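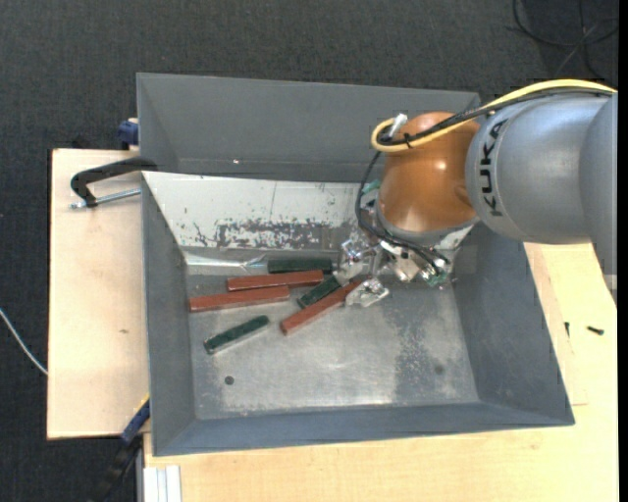 Clundenby Shared Workshop
Progress report to the Mendura small grants fund
Project: Bin picking cell, bench build
Monday, April 29, 2024

Short one this time, sorry, bench time has been eating the writing time. Headings follow your form, skipped the ones that don't apply.

Where we are

Arm is running. Bin is clamped to the bench and has stayed put since we went to proper clamps. Gripper on, cables dressed along the top of the arm with a loop left at the wrist so nothing pulls tight when it turns. Software side is patchy but it picks.

We are working with the red and green bars as agreed in the application. Same long shape, two colors, dumped in any old way. Job is: find a bar, get the fingers on it, lift it out, put it in the right rack by color. Sounds like nothing. Took us most of the winter to get this far.

Numbers

Last full run was 171 attempts over two evenings. Didn't sort the failures as carefully as we should have so I am not going to give you a success rate I can't stand behind. Next report will have one. The log now saves a reason code for every miss, which it should have done from the start.

What I can say from reading the log by hand: most misses are bars lying close together and nearly parallel. Fingers come down, one lands on top of the neighbor, arm stops on force limit. Second kind is a bar tight against a wall, no room for the outside finger. Color mix-ups are rare now and mostly late in the evening when the overhead lights are the only light.

What changed since last report

Clamps. The first lot were woodworking spring clamps and the bin crept a little on every hard contact. By the end of an evening the taught positions were off by enough to matter. Screw clamps now, with a board along the left side. Lost a week before we worked out it was the bin moving and not the calibration. Annoying.

Sloped panel along the back of the bin. Bars that used to end up jammed against the far wall now mostly slide down toward the middle. Mostly. They still come to rest along the bottom edge of the panel and that is its own problem, see below. The paint on it is getting scraped up, leaving it for now.

Approach angle. We were coming straight down every time. Code now tries a tilted approach if the straight one would hit a wall. Cable loop had to be re-tied twice to suit, first time it was too short and the arm faulted out, second time it hung low and brushed the rim.

Speed. Turned down to a quarter for anything inside the bin, full workshop speed only outside it. Slower cycles but we have not bent anything since.

Problems

1. Shine. The floor of the bin is bare metal and it reflects. Depth data goes to mush in patches and moves around with the lights. Tried a gray mat from Goodall, it worked for the camera but the bars dragged on it and the fingers caught the edge. Mat is out again. Next idea is a matte spray on the floor, test piece first.

2. Bars along the foot of the panel. Gripper can reach them but the far finger has very little clearance. We have a nudge move half written, push the bar off with a closed gripper then look again. Works by hand on the pendant. Not in the main loop yet.

3. Cenari license. The planning software renewal came up in the middle of all this and the shared seat was locked for 4 days. Sorted now. Put a reminder on the workshop calendar so it doesnt happen again.

4. Bench access. Tuesday evenings clash with the furniture group, who need the extraction on, and the dust is no good for the lens. Swapped to a later slot for May.

Money

Inside budget. Spent so far: clamps, panel material, spare finger blanks, cable ties and sleeving, one mat we can't use. Receipts in the folder you set up, the mat receipt is there but it is faint, I can ask for another copy if needed. Still unspent: lighting line, all of it. Would like to move part of that to a second set of fingers if you are ok with it. Narrower tips would help with both kinds of miss above. Please let me know either way, I won't order until I hear.

Safety

No injuries, no near misses to report. Rule is still 2 people in the room whenever the arm is powered. Bench gets cleared of loose hardware before a run, we have been slack about that and I've put it on the start card. E-stop tested at the beginning of each session and signed for.

Open evening

7 members came to the demo, three of them have asked to be trained on the arm. That was one of the things you wanted to see from this so good news there. Induction sheet is drafted, needs somebody other than me to read it.

Next

- matte spray test, then the floor if the test piece holds up
- nudge move into the main loop
- one long logged run with reason codes, same bars, same lights
- narrower fingers (if approved)
- write up the clamp thing properly for the workshop wiki
- start on mixed lengths, only if the above is done

Final report is still down for August. Think we make that. If something slips it will be the mixed lengths, and I would rather drop those than hand over a cell that only runs when I'm stood next to it.

Site visit is fine any evening except Tuesdays. Ring the bell at the side door, the front one is broken agian.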